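Search this manual Search Clear

Section 7: Washing padded and quilted items

This section covers jackets, vests and light bedding on the Vestgate 223 front-loading washer. 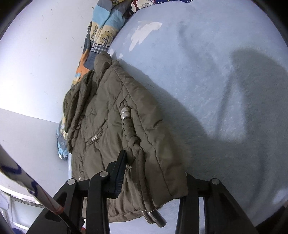 Read the care label first. If it says dry clean only, do not use this machine.

Before you load

1. Empty all pockets and close zippers and snaps.
2. Remove any cord or trim that comes off. Tie the rest loosely and put the item in a mesh bag.
3. Turn the item inside out.
4. Load one padded item at a time. Two light vests may go in together.

CAUTION: Metal trim can chip the door glass. Always use a mesh bag.

Setting the cycle

5. Turn the dial to BULKY. The display shows 76, the cycle time in minutes.
6. Press TEMP until COLD is lit.
7. Press SPIN until 675 is lit. Higher speeds can push the filling to one side.
8. Pour liquid detergent into the left tray, up to the lower line. Leave the softener tray empty.
9. Press START.

Note: The drum may stop and turn back several times before the spin – this is the load balancing itself. If E7 appears, open the door, spread the item out by hand and press START again.

Drying

10. Shake the item and break up any clumps of filling.
11. Dry flat or on low heat. Check the seams for damp spots before storing.

Last updated: 19 October 2020

Comments

Nabila Pasaribu: Step 7 doesn't work on mine. The spin light goes back to the top speed every time I change TEMP.

drostow_k: Set TEMP first, then SPIN. Same thing on my older one.

M.R.: Is the mesh bag included? Mine came without.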